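Gripper fingers keep losing round objects after a few hundred cycles – how do you set up and look after yours?

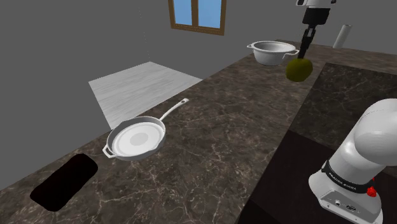 Hi everyone! First post here after months of reading, so thanks in advance. I run a small kitchen pick-and-place cell at the Plitdale makerspace, plus a simulated copy of it where I try everything before it goes anywhere near the real arm. Arm is a Franka Emika with the two-finger hand. I love this thing. I come in early just to run it.

My trouble is with fruit, limes especially. On a freshly set up hand the real cell does 200 picks in a row without a drop. Somewhere after that it starts letting go on the lift, and always the same way: the lime rolls toward one finger and squirts out the other side. Boxes and mugs are fine. In the sim it never drops one, with the same waypoints and the same closing width.

What I've tried so far:

Homed the hand again. Helps for a little while, then the drops come back.
Wiped the finger pads with a damp cloth. Helps more than the homing did.
Raised the grip force. Fewer drops, but I bruised a whole bag of limes and the pads started to look shiny.
Slowed the lift to half speed. No difference that I could see.

The pads are the rubbery stick-on kind from Duvton, on the stock fingers. I put them on in December and haven't changed them. Do I have a pad problem, a calibration problem, or both? And what does your regular maintenance look like? Mine is basically "when it acts up," and I'd like to do better.

Posted Feb 17, 2019

3 answers

Answer 1 (accepted)

Both, I'd bet, but start with the pads. I look after a cell that handles produce all day and I've been through exactly this, and the fix is cheap and kind of satisfying!

Citrus skin leaves oil behind. You get a thin film on the rubber, it builds up a little with every pick, and a damp cloth mostly smears it. That fits with the wipe helping and then not helping. Shiny pads are the other clue. Once the surface has glazed over, cleaning only gets you part of the way back and it's time for new ones.

My routine, for what it's worth:

Stop the program, open the fingers all the way, and hit the stop button before your hands go in there. Every time, even if it's a ten-second job.

Clean the pads with a lint-free cloth and a little isopropyl alcohol. Check with Duvton that their adhesive can take it. Mine are a different make and they're fine, but I once had a set where the alcohol got under the edge and the whole pad slid off on the next pick. Go light near the edges and let them dry before you close the hand.

While you're in there, try to wiggle each finger. There should be no play at all. If one moves, take the screw out, clean the seat it sits on, and put it back to the torque in the manual. A finger that's a hair crooked is no problem on a box and terrible on a ball, and your "rolls toward one finger" sounds a lot like that to me.

Close the hand on nothing and look at the gap against a bright background. You want one even line of contact from top to bottom. If you see light at the tips only, or at the top only, a pad is on crooked or worn to a wedge.

Home the hand again after any of that. New pads change where "closed" is. If you home first and swap pads second, your widths are off from the start.

I clean at the start of each shift and replace pads at 2000 picks whether they look bad or not. Limes are rough on them, so you may want to go sooner. Keep a log! Mine is a sheet of paper taped to the cabinet with the date, the pick count and what I did, and it has saved me more time than any script I've written.

About the force – put it back where it was. If clean, straight pads can't hold a lime at your old setting, look at where you're grabbing. You want the middle of the pads on the widest part of the fruit. Grab above that and the curve pushes the lime down and out as you squeeze.

Answer 2

Good answer above. I'll add the simulation side, because I spent a long evening on this one.

Your sim never drops a lime because your sim pads never get dirty. Most people set one friction value when they build the scene and never touch it again. I had mine set very high, from back when I was just trying to get anything picked up at all, and it was hiding a bad grasp height. I turned the friction down bit by bit until the simulated fruit started slipping, and it slipped the same way as on my real arm. Raised the tolerance on my patience, lowered the grasp by 5 mm, problem gone in both places. Such a good feeling when the two finally agree!

Also check the shape of your fruit model. A lot of them look round but collide as something with flat faces, and a flat face is very easy to hold on to. If yours is like that, the sim is basically picking up a box for you.

I use the Poduval logging script to write the finger width at each close. On a real arm, plot it over a day. My widths crept down slowly as the pads wore, and I could see it well before the first drop. On the last set the first one came at pick 244, and the line had been sliding the whole time. Fruit sizes vary, so use one test object that doesn't change. I have a hard rubber ball I run at the beginning and end.

One more little thing – have a look at the hand cable while the arm goes through its full path. Probably not your problem, but if it pulls tight at one end of the reach you can get odd errors that look like grip trouble.

Answer 3

Just get Tonda fingers. The curved ones. I put them on over a year ago and haven't thought about it since. Don't know about the sim stuff.

Comment on Answer 3: Do they still hold flat things OK? I've got mugs and boxes in the same program.

Comment on Answer 3: mugs yes, boxes so so

Comment on Answer 1, from the original poster: Update! The left finger did have play in it. Tiny, but I could feel it click. Cleaned the seat, tightened it, new pads, homed it after (I'd been doing it in the wrong order, oops). Force is back to the old value. I'm over 200 picks in and no drops yet, so I'll keep going and report back. Paper log is taped up. Going to try the friction idea from Answer 2 tonight.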